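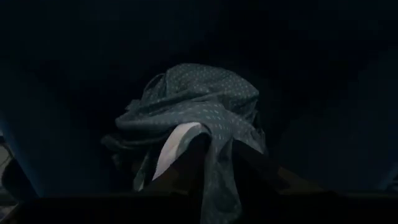
2 min read · Pivuder Household Wiki

Clothes basket (fabric)

A fabric clothes basket is a soft-sided container for holding clothes, clean or dirty, before they get sorted, folded or put away. Also called a cloth bin, soft hamper, storage basket. Stands up by itself when the sides are stiff enough. Cheap ones slump.

Types

Round, square, or a tall tube. Handles on most. Some have a drawstring top, which keeps dust out but slows everything down. Stripes are a common pattern, navy and white especially. Plain gray sells well too. Wire-rimmed kinds hold the mouth open, handy when pulling things out one at a time.

Use in sorting

The usual way is to set the basket at the back of a table and work toward the front. Take one piece, shake it, lay it flat. Small prints (dots, dashes, tiny checks) hide creases well, so people tend to under-smooth them. Linings are the other trouble spot. A pale lining in a dark garment will twist and poke out, and should be pulled straight before folding. Straps and loops get tucked under.

Ngaio Mahuika's folding notes, kept on this wiki as the Mahuika method, put dark prints first and whites last. Other editors disagree. See talk page, it is long.
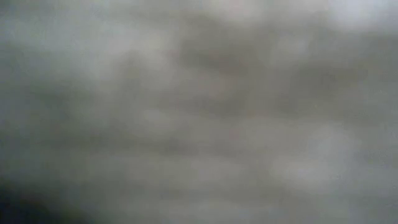 Table height matters more than table size. Hip level is about right for most adults, a bit higher if you are at it for an hour. Bare wood is fine for cotton. Slippery stuff slides around on it, so put a towel down first. Knits stretch if they hang over the side, keep them all the way on.

Overfilling

Common mistake. Packed clothes crease at the bottom and sleeves knot together. Two thirds full is the normal advice. Niloufar Bagheri's page on shared laundry rooms says half, for towels. Damp items should never sit in a cloth basket overnight, the base picks up a smell thats hard to get rid of.

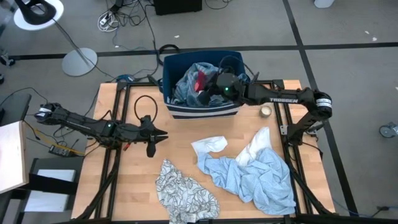 Care

Empty it, turn it inside out, shake. Spot clean with mild soap. Most have a cardboard or plastic base panel; take it out before washing if it comes out. Air dry, away from heaters. Wire rims bend back by hand, usualy.

See also

Hamper
Folding board
Roresow fold
Lint

Page 559 of the Fabric and Laundry section. Needs sources.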